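Blocks, a bin and a blue tray

2023-08-14

I said in June that I would write more about the arm project once we had something to write about. We now have something, so this is going to be a long one.

For anyone who hasn't read the earlier posts, I'm in the robotics club at Tidodholm, and this year the club has a project team working on two-armed sorting. We are four students, and Selma Popescu is our supervisor. The aim is to enter the open manipulation class at Galtitz, where every team gets the same tabletop task and has to do it without anyone touching the controls. Our task set is small red blocks, a clear bin and a blue tray.
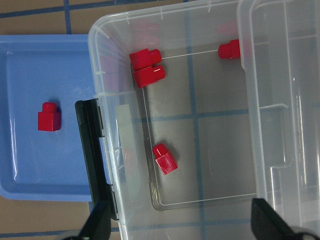
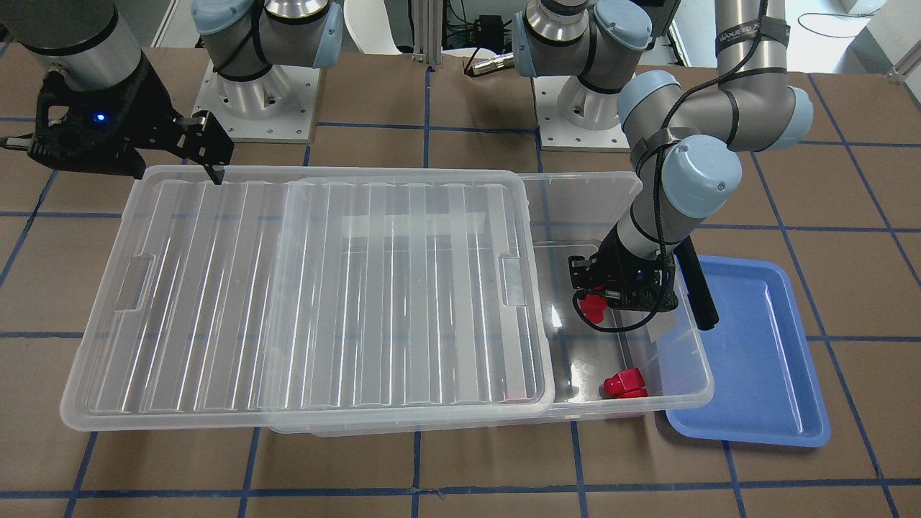
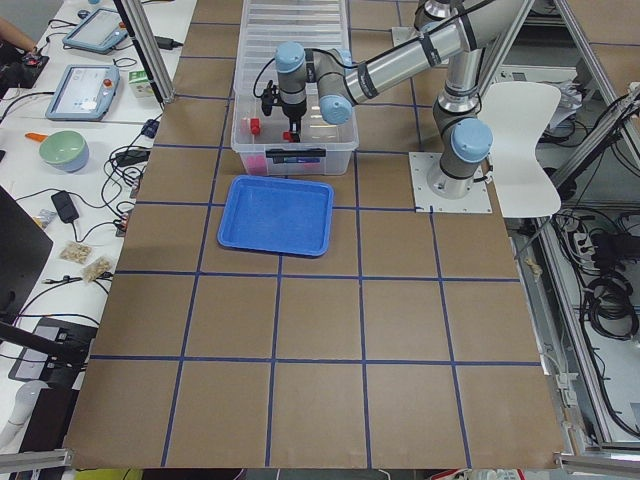

Red blocks, the clear bin and the blue tray on our taped grid. The first one is from the wrist camera.

The task sounds easy when you say it. Get the blocks out of the bin and into the tray. A small child could do it, and my nephew has in fact done it, much faster than our arms do. The hard part is that the bin has walls. When the blocks were on the open table we could come at them from nearly any direction and the gripper would find room for itself. Inside a bin the fingers have to go down past the rim, open next to the block, close, and come back up without the wrist hitting the plastic. A block near the middle of the floor is fine. A block against a wall is a different job altogether, and one in a corner is the worst.

The second problem is that the bin is clear. I didn't think much about this when we picked it up from the shop. Clear plastic shows you the grid lines through the floor, it throws highlights off every rib, and it reflects the blocks. The vision code we started with looked for red, which was a reasonable thing to do on a bare table. In the bin it found red in places where there was only a reflection of a block on the wall, and it would send the gripper there with complete confidence. I lost most of a weekend to that before I worked out what I was looking at.

We fixed it in the end by being stricter about colour and by throwing away anything that turned up on the walls. The reflections are paler than the real blocks, so there is a threshold that separates them most of the time. It isn't very clever and it depends on the lighting in the room. If the lighting at Galtitz is different we'll have to set it again on the day, and I've written the steps on a card so that any one of us can do it.

The tape grid gets a lot of questions from people walking past. We put it down early on so that we could talk to each other about where things were. Before the tape, we would say "a bit left of where it was" and then argue. Now we can say a block is one square in and two squares back, and the run notes make sense a week later. It also made it obvious when someone had bumped the tray, which happens more than I'd like. The strips aren't perfectly straight. I laid most of them, so I'm allowed to say so.

Teaching the arms

Each run starts from a set of taught positions. You use the pendant to jog the arm to where you want it, save the point, then move on to the next. After that the software fills in the motion between them and the camera makes the small corrections at the end. I found the pendant very slow at first. You press a button and the arm creeps, and you keep thinking it has gone the wrong way when you are really just standing on the other side of the table from the one you had in your head. After a few sessions your thumbs learn it.

Selma made us do all of the first points at low speed and with one person standing next to the stop button doing nothing else. We grumbled about this. It was dull, and with only four of us it meant that a quarter of the team was always just standing there. We've kept the rule anyway, and I've used the stop twice – once when a saved point had been overwritten with one from the other arm, and once when I had simply typed the wrong height. Neither time was anything damaged apart from my mood.

Having two arms over one bin brings its own trouble. They can both reach it, so they can also reach each other. Our first answer was to let one arm work while the other waited well back, which is safe and wastes half the equipment. What we do now is give each arm its own part of the bin. If one of them needs to cross over, it asks for the space and waits until the other has pulled up and away. The part of the code that handles this is called Grecu, after nothing that anyone can remember, and it is the piece I'm proudest of. It is also the piece with the longest list of open bugs.

The lids

The bin came with lids, and the rules for our class allow partly covered containers as a harder version of the task. I was against trying it this early. I got outvoted, and I think now that the others were right to push, if only for what it taught us about the path planning. With a lid lying over part of the bin, the arm can't just drop straight down wherever it likes. It has to come in through the open end, and if the block it wants is back under the cover it has to work at an angle or leave it for later. At present we leave it for later. Reaching under the cover is on the list for after the mid-year break.

The camera has trouble with the lids too. They are ribbed, and a block seen through ribs turns into a smudge. If two layers overlap it's worse again. I've started labelling those as "maybe" so that the arm doesn't go after them until everything it can see properly has been dealt with.

Numbers

Some of you asked how it is going in real terms, so I'll give what I have. We logged 100 attempts over the last round of testing, with the lids off and the blocks dropped in by hand wherever they landed. Most of the failures were blocks against the wall. A smaller group were blocks lying on their sides with the stud pointing at a finger, so that the gripper closed on the round part and the block spun out. We hadn't planned for that at all. All our early tests had the blocks standing neatly with the stud on top, since that is how a person puts a block down when they're trying to be helpful. Tip them in and they end up any way they please.

So the new rule is that the gripper turns to take the block by its flat sides whenever there is room. If there isn't room it tries a nudge first, pushing the block away from the wall with one closed finger. The nudge works better than I expected on the floor of the bin and not at all in the corners.

We also have nearly 4000 camera frames saved from the wrist view now. I've been going through them in the evenings, marking where the blocks are. It is boring work and I've been doing it with the radio on. If anyone in the club has a spare hour, come and find me. You'll get the hang of it in five minutes and there are usually snacks.

What's next

The other teams at Galtitz won't be standing still. The Ovby team posted a clip of their setup last month, and they are using an opaque bin and suction, which I suspect is the sensible way to do it. We talked about switching. Selma's view was that we'd learn more by finishing what we started, and by that stage we'd put so much into the grippers that I was glad to hear it.

Before the next session I need to redo the cable on the wrist, which pulls a little when the arm bends down far, and someone has to go over the tape where it has started to lift. After that we are going back to the corner problem. My idea is to use both arms, with one holding the bin still from the outside while the other works a block free from the corner. The others think the bin will slide anyway. We'll try it with the speed turned right down and I'll post the results, good or bad.

Comments are open again, by the way. I had switched them off by accident when I changed the theme.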